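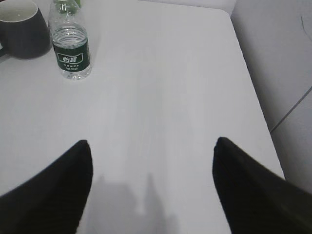 Renata Benítez
Data maintainer, Treltness drinks table set

Treltness: bottles, mugs and cups on a white table

Summary

Treltness is a set of 659 short recordings of drinks containers on a light tabletop against a plain wall. It covers the bottles, mugs, cans and paper cups that collect on a shared table over a working day. Version 17 is the current release and replaces all earlier ones.

Contents

The objects are ordinary shop and kitchen items. Clear plastic water bottles with dark green labels are included, as is a tall green soda bottle with a yellow screw cap. Mugs come in several colours, among them grey-blue, maroon, white and black. Labels were left on as bought. Some vessels are empty and some hold liquid – the fill state is recorded per object in the file contents.csv.

Object names follow a fixed list. "Mug" means a cup with a handle, "cup" means one without. A bottle keeps its name whether or not the cap is on; the cap has its own column.
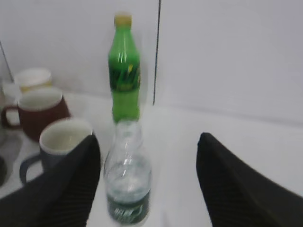
Is an uncapped bottle treated as a different object from a capped one?

It is the same object with the cap column set to 0. A loose cap on the table is listed separately.

Layout of the table

Positions were not measured. Each recording has a written note giving the rough arrangement, such as "mugs left, bottles at the back". Items may overlap from a given viewpoint, and small items near the wall are often partly hidden. Handle direction is noted for mugs only, as left, right, towards or away.

The notes were written by Bořivoj Tichý and checked once by me. Where we disagreed on a colour, the darker term was kept. This affects the maroon and black mugs more than the others.
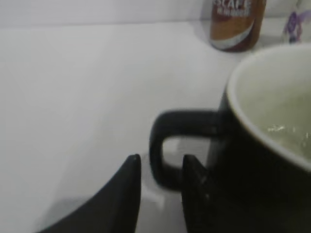 How is a mug with a little liquid in the bottom labelled?

The fill field reads "remnant" for anything below a quarter of the height. The kind of drink is not recorded.

Labels and printed text

Text on packaging is copied only where it can be read in full. Partial words are entered with a trailing or leading hyphen, and Chinese text is marked "zh" without transcription. Script lettering on mugs is marked "script" and left blank.

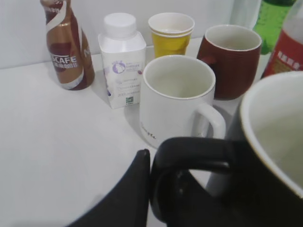 Known problems

– Stacked paper cups are counted as one object in the older notes.
– Can and bottle were swapped in 17 rows of contents.csv. Corrected on 04/05/2023.
– White mugs against the white table have loose outlines. Do not use them for size estimates.

Corrections go to the Mimgate tracker under the heading "Treltness". Please quote the recording number.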